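About Flirier

Flirier is a small research outfit that teaches pairs of robot arms to put things away. We started because the founders had read a great many papers in which a robot stacked three cubes, and wondered what it would do with a kitchen drawer.

We work out of one floor of a former upholstery shop in Lalorcombe. The rent is good and the freight elevator has opinions.

What we work on

Our main project is a training method called Sketolden. Most two-arm systems learn from a person steering both arms at once, which takes practice and leaves the person with sore shoulders. Sketolden lets the operator record one arm at a time. The second arm is recorded against a playback of the first, and a small model learns where the two need to wait for each other. We call those places handshakes, mostly because "inter-arm synchronization events" did not fit on the whiteboard.

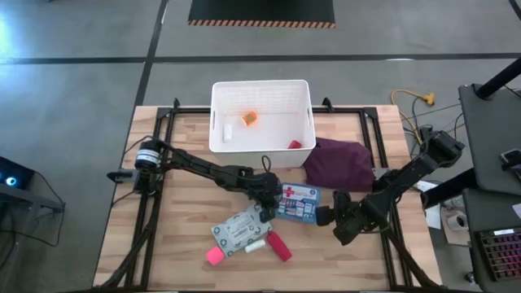 The task we report most often is tidying: household odds and ends go from the tabletop into a bin. We like it because it is dull, and because it goes wrong in so many ways. Soft things fold, round things leave, and two arms that both want the same box will argue over it until somebody presses stop.

What we found

With 212 recordings made the old way, our baseline cleared the table in a little under half of its trials. With 257 made one arm at a time, in fewer operator hours, it cleared the table in just over two thirds. Collisions between the arms dropped by a factor of 5. Sponges remain a problem. The model also hesitates when the bin is nearly full, and we have a long internal document about this that has not helped.

We publish the failures along with the rest. Our failure reel is seven minutes long and is watched far more than the paper.

Who we are

There are 7 of us, counting the two who only come in on Tuesday. Backgrounds run from control theory to furniture repair, and the furniture repair has been cited more often in meetings.

Working with us

We take on student projects each March and share recordings with other labs on request. Write to the general inbox and say which objects you have in mind. Please don't send us cubes.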